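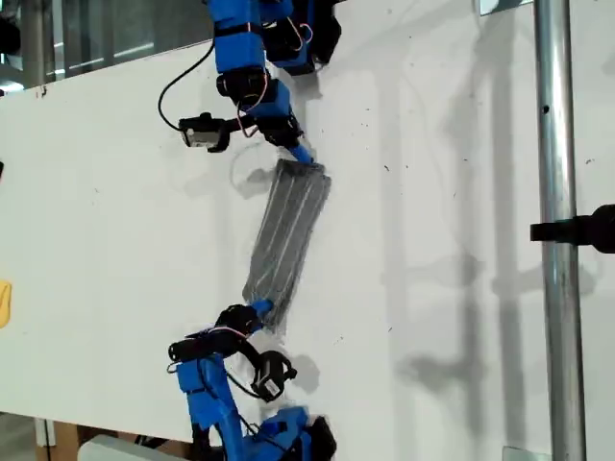
4.3 Comparing fingertips with the two-arm hold test

Use this test to compare two fingertip sets on the same pair of arms. Both arms hold one piece of cloth between them over the white board, and the controller logs the servo current at each gripper. Finish the zeroing procedure in 4.2 before you start.

You will need:
The gray test cloth
Two sets of Jollcombe fingertips (standard and long)
The 2 mm hex key
A printed copy of the log sheet from the back of this manual

Caution: Keep hands, sleeves and badge cords out of the space between the arms whenever the controller is armed. The stop button cuts power to both arms and they will drop. Support them first if you can do so safely.

1. Switch the Dulari controller to HOLD. The status light turns amber.

2. Fit the standard fingertips to both grippers. Tighten each screw until it stops, then back it off a quarter turn. The fingertips are plastic and the threads strip easily.

3. Check the cable loop at each gripper servo. The loop must be wide enough for the wrist to turn through its full travel. If a loop catches on a joint block, undo the nearest strap, feed more cable through and close the strap again.

4. Open the Senovo panel on the computer and select Pair Test. Enter 16 as the grip level for both arms. Do not use the default of 50, which is meant for rigid parts and will overload the gripper servos on cloth.

5. Press Load. The arms move to the loading position and both grippers open.

6. Place one end of the cloth in the upper gripper and press Close A. Wait for the beep. Place the other end in the lower gripper and press Close B.

Note: Folded cloth is fine, but fold it the same way for every run. A double layer at one end and a single layer at the other will give readings that cannot be compared.

7. Press Stretch. The arms draw apart slowly and stop when either one reaches the current limit. If the cloth slips out, write "slip" on the log sheet with the name of the gripper (A or B) and go back to step 5.

8. Leave the arms holding for 4 minutes. Do not lean on the board or touch the pole during this time - the mount on the pole picks up small movements and the run will be marked as invalid.

9. Press Release, then save the run. Repeat steps 5 to 9 until the log sheet is full.

10. Change to the long fingertips and run the whole test again. Keep the grip level the same.

Error 889 during Stretch

This code means that the two arms have lost step with each other. It is usually a loose connector on the lower arm. Disarm the controller, push the connectors home one at a time starting from the base, and zero both arms again. If the code comes back, replace the Lykkegaard link cable between the controller and the arms.

Reading the results

Compare the slip entries first, then the hold current. A fingertip set that holds with a lower current is easier on the servos over a long day. Small differences between gripper A and gripper B are normal, as the lower arm works against gravity in a different direction.

Section revised 11 Dec 2018, O. Omoregie. Replaces the single-arm pull test in earlier copies.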